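4. Setting up the wrist view and your first sim run

Okay, so you've got Bisden installed and the test scene opens without a wall of red text. Nice! This section gets you from there to a finished evaluation run with the wrist camera policy, the one we used for the results in section 6. I wrote most of it while setting up a fresh machine, so the order is the order that worked for me.

Before you start

You'll need the kitchen scene pack and the policy weights unpacked in the same folder. If you trained your own policy, that's fine too, but read the note under step 5 first.

Caution: close any other copy of Bisden before you launch. Two copies will both write to the same log, and you'll end up with a mess that no script of mine can untangle (I've tried).

1. Open the scene list and pick the kitchen. Let it load all the way before you click anything.

2. Go to Cameras and turn on Wrist. Turn off Overhead and Side. The whole point of our method is that the policy only gets the view from behind the gripper, so if you leave another camera on you're running a different experiment.

3. Set the seed to 1453. Any number will run, but this one gives you the same starting poses we have in our tables, and it's much easier to compare notes when something looks off.

4. Set the episode limit to 60 seconds. Easy episodes end well before that. The hard ones use every bit of it, and the arm may spend a long stretch just looking at a cabinet. Let it look!

5. Under Gripper, choose Start Open and press Reset.

Note: if your own policy was trained with the fingers closed at the start, choose Start Closed here. Mixing the two gave Magdy Zaki two days of terrible numbers last June, and the policy itself was perfectly good.

6. Check the wrist view before you press Run. You want both fingers in the picture, pointing up, with a clear gap between them and the body of the gripper along the bottom. Don't worry if one finger sits a little lower than the other. Don't worry about the background either, which depends on where the arm starts, and can be mostly one big plain surface.

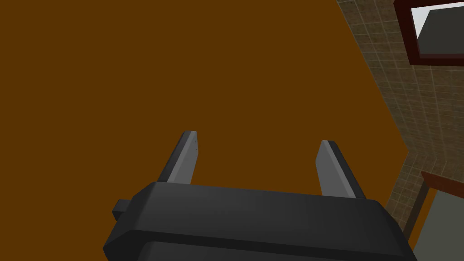 Written by Melur Siregar, with fixes from Yusri Ismail
Last updated February 3, 2019

My view at step 6 has the brown surface filling most of the background and a strip of tiled wall with the red window frame off to the right. The fingers are apart and there's nothing between them, so I'm happy to go on.

7. Press Run and leave the window alone. Resizing it in the middle of an episode changes what the policy gets fed, and it won't warn you.

8. When the batch is done, open the results folder and look for the summary file. Each episode gets one line with the seed, the outcome and the time used.

Caution: a timeout is logged as a failure, even if the gripper was nearly there. We kept it that way in our tables, so please don't go back and rescue the close ones by hand.

If the wrist view comes up solid black, press Reset once more. If it's still black, reload the scene and start again from step 2. Camera settings go back to default on a reload, so turn Overhead and Side off again.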